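Search this site Go

My morning at the Valtinside open house
2 min read

So I finally got to the open house at Valtinside, the hotel and training center out past Cudley, and I came home with sore feet and a lot of notes! They have 333 rooms and they've been bringing robots into housekeeping since October, one floor at a time. I'd mostly come to hear what the cleaning staff made of it.

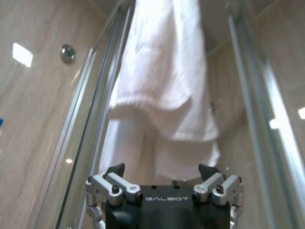 Housekeeping at Valtinside used to mean 16 rooms per person per shift, with the bathroom eating up the most time. Shiyu Ren, who runs the fourth floor, told me her job has changed more than she expected (less bending, more checking, and a tablet she's still a bit cross with). Towels are the part she watches closest. A white terry one hanging in a glass shower, with a thick hem band and a fold that bunches up in the middle, is easy for her and a real puzzle for a gripper with two fingertips. She gets called to room 504 a lot, she said, and laughed.

I asked about hours. Nobody on her floor has lost any, but two people moved to the laundry and one of them wants to come back. The pay grade for the new checking work still isn't settled, and she was pretty blunt about that, with her manager standing right there!

Lunch was soup and very good rye bread. Parking was a mess, so take the bus if you go.

Related
Studamska bakery tour
Inside the Nørgaard laundry
Cudley craft fair, day two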